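Salla Gift Box, green, for snacks and small presents

The Salla box is made for those who like to give food as a present and do not want to wrap every packet alone. You fill it, you close it, and it is ready to carry to the door of your friend. Outside it is green, inside it is white, so the colours of the packets show well.

Card weight: 300 g per square metre
Maximum load: 1750 g
Sold in packs of 2, delivered flat from our store in Bidport

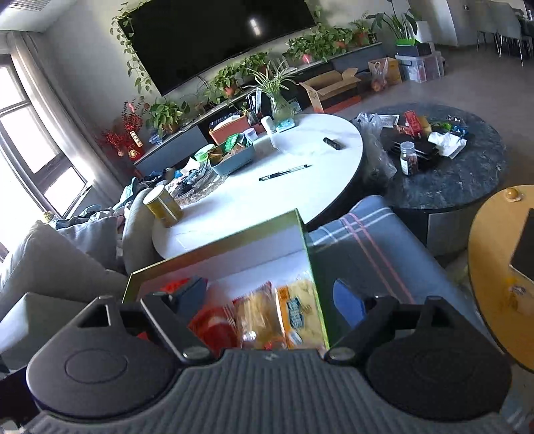 Can I put home-baked biscuits directly in the box?

We advise to put them in a bag or in baking paper first. The white card is not coated, and butter will leave a mark on it which cannot be cleaned.

How to fill it

Please open all your snacks on a table or a bench before you begin — I mean the shopping bags, of course, and leave the packets closed. Put the flat and heavy ones first. Bags with air in them, such as soft cakes and pastry, should go in last and stand upright, otherwise they are pressed and the cake becomes crumbs. Sweets can fill the small holes at the end. If a bag is too large for the box, it is better to give it separately than to force the lid.

The slots in the front wall hold the box closed, so keep them free while you are filling.
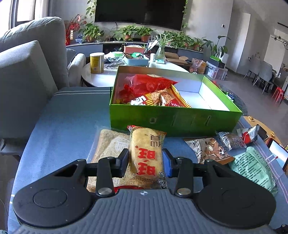 When everything is inside, lift the box once with both hands and feel if one side is heavier. Move the packets until it sits level. Only then close it. The card can be opened and closed many times, but please do not bend the flaps backwards.

Keep the empty boxes in a dry cupboard. For shops and offices we can prepare orders up to 1000 boxes, and the same size is also sold in our plain Oritz series.

Questions about larger orders are answered by Firdevs Eren at the Bidport store.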